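Tatbridge Computer Reuse Group
Minutes of the meeting held 2 Apr 2026
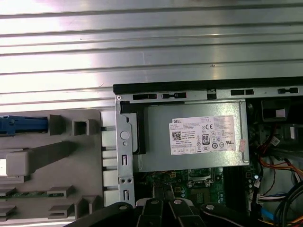 Chair: Ardalan Kiani
Present: 17 members. Apologies from 4.

1. Minutes of the last meeting
Approved with one correction. The storage unit number should read 317.

2. Desktop refurbishment
The group went over the Dell desktops from the Clodano office. Most of the discussion was about how far each machine should be taken apart before it is tested. It was agreed that the side panel comes off every machine, but the power supply stays in its place unless it fails on the tester. Members are asked to copy the details from the power supply label onto the job sheet while the case is open. Last time several sheets came back with that box blank, and the cases had to be opened again.

Two members said the plastic drive carriers are easy to crack if they are forced. The blue latches should be worked by hand and never with a screwdriver. Anyone who breaks one should write it on the sheet and keep the pieces.

Processors are to be left in their sockets for now. Thermal paste will be looked at when the new supply comes in.

3. Parts storage
The shelves are full. Agreed to recycle loose optical drives and any memory too old to fit the machines we handle. Power supplies that pass will be kept, up to a limit of 20. Screws go in the lidded tubs, sorted by thread. The mixed tub will be sorted at the next work session and then done away with.

4. Requests for machines
Honder Library has asked for desktops for its study room and would like them before September. The chair will reply that we can supply them without monitors. Nadar Community Center has asked for the same but has not said how many. Chair to call them.

There was some disagreement over whether drives should be wiped or replaced before machines go out. Left as it is: wiped, with the wipe record taped inside the case.

5. Tools
The short Phillips driver is missing again. A replacement was approved, and a second wrist strap for the end bench. Compressed air is to be used outside the door only.

6. Other business
A request to start a laptop bench was put off until there is shelf space. The key to the side door now hangs in the office.

Actions
Kiani: reply to Honder, call Nadar, order driver and strap.
All: fill in the label box on job sheets.

Next meeting: to be set by email.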